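Retargeting ads still showing to people who have already bought, how do I stop it?

Posted in Paid Advertising > Display and Retargeting
November 23, 2025

pagewright60

I run the adverts for a small online bookshop called Pludell. We sell new and second-hand paperbacks, a fair few of them translated or in the original language. Since February we've been using Teltum for retargeting, so anyone who looks at a book page and leaves gets shown that book on other sites for a while.

The trouble is that people who bought the book are still seeing it. I had 461 orders last month and I've now had 6 emails from customers asking why we keep trying to sell them something they've got on the shelf. I did set up an exclusion list for buyers when we started. It has people in it, so it's working to some extent, but clearly it isn't catching everybody.
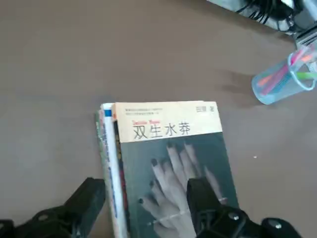
Our checkout is hosted by Bratu on their own web address, and the customer comes back to our thank-you page afterwards. The buyer tag is on the thank-you page only. The ad window is 60 days. I don't want to switch retargeting off altogether as it does bring in sales, particularly in the run-up to Christmas. Is there a setting I've missed, or is it the checkout?

Edited to add: yes, the tag fires when I place a test order myself. I've checked it on a laptop and on my phone.

Replies

quietmargin

It's most likely the checkout. When you do a test order you wait for the redirect and land on the thank-you page. A lot of real customers don't. They see the payment go through on the Bratu page and close the tab, so your tag never loads and they never get on the exclusion list.

You can check this quite easily. Compare the number of orders in your shop system with the number of visits to the thank-you page over the same dates. If the second figure is well below the first, there's your gap.

To fix it you have two choices. The first is to put the tag on the Bratu payment confirmation page, if your plan lets you add scripts there. Look under checkout settings. The second is to upload your customer list to Teltum as a file and exclude that as well. The file needs email addresses in a single column, and you should only include people your privacy notice covers for this use. Read the notice before you upload anything. Once a week is enough for a shop your size.
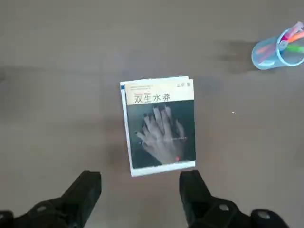

Check how long people stay on the exclusion list too. On my account the default was shorter than the ad window, so buyers dropped off the list and went straight back into the adverts. Yours wants to be at least 60 days to match. I'd make it longer.

While you're in there, set a frequency cap. Mine is 3 a day per person. Even someone who hasn't bought will get fed up with seeing the same cover every time they read the news.

One thing you can't fully fix is people who browse on one device and buy on another. The uploaded list helps with that if they're logged in, but some will always get through.

inkandclicks

just turn it off, retargeting is a waste of money. we moved to Fusen and only do email now

tallow_lane

Agree with quietmargin on the checkout, we had the same thing with a different payment provider. I'd add that you should look at which adverts you're running. If yours show the exact product the person viewed, try changing them after the first week to other titles in the same category. Then if a buyer does slip through, at least they're seeing something they might want next. We do this for stationery and the complaints dropped a lot, though I didn't keep proper figures.

Also reply to the customers who wrote in. Most people assume you're tracking them on purpose and a short explanation goes down well.

pagewright60

Thanks. I compared the numbers and the thank-you page visits are a long way under the orders, so that's the cause. Our Bratu plan doesn't allow scripts on the payment page, so I'll go with the upload once I've been through the privacy notice. The exclusion list was set to 30 days, which I hadn't noticed. I've changed it to 180 and put the cap on as well.

3 people found this thread helpful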